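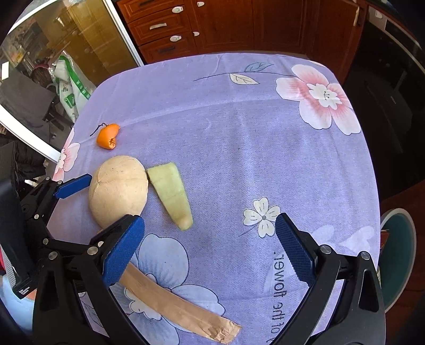
Lesego Khumalo
Demonstrations Lead, Starner

RALTGATE, September – I get to write the announcement this time, so please forgive the exclamation marks. Starner is releasing Drimosis, our collection of household tasks shown to robots by hand, and it's open to anyone who wants to train on it!

If you've never taught a robot this way, it's pretty simple to get going. You hold a gripper, you do the chore, and the camera on the gripper records what the fingers are up to. No robot has to be in the kitchen while you do it (which my family appreciated, because a lot of this got done in kitchens like mine). Later on, the recordings go into training, and the robot's own arm tries to copy the moves.

The first release has 3056 demonstrations, and 1234 of them are food handling. That's the part I fought for. Food is hard! A melon is round and wants to roll off on you, a peeled wedge is a completely different grab, and a small pepper with a stem needs a lighter touch than you'd think. Blocks and plastic cups are fine, but people don't eat blocks. We also kept the flowered tablecloths and the crumpled bits of paper, so there's plenty for a model to sort out besides the food.

We did try remote control first. Our Fahmy rig, where you sit at a desk and drive the arm with a pair of handles, is still what I'd pick for slow jobs like threading a drawstring. For picking up fruit I kept overshooting and my shoulders hurt by lunch. With the hand-held grippers, new people were comfortable after 2 short practice rounds, and we ended up with over 80 hours of recordings. Drimosis has both kinds, labeled so you can keep them apart.

Recordings, task notes and the gripper setup guide are all on the Starner site now. The next batch is dishes and laundry, and we're looking for people near Raltgate who'd like to come and demonstrate. You don't need any robotics background, just patience with small objects. Write to the demonstrations team and I'll be the one who answers.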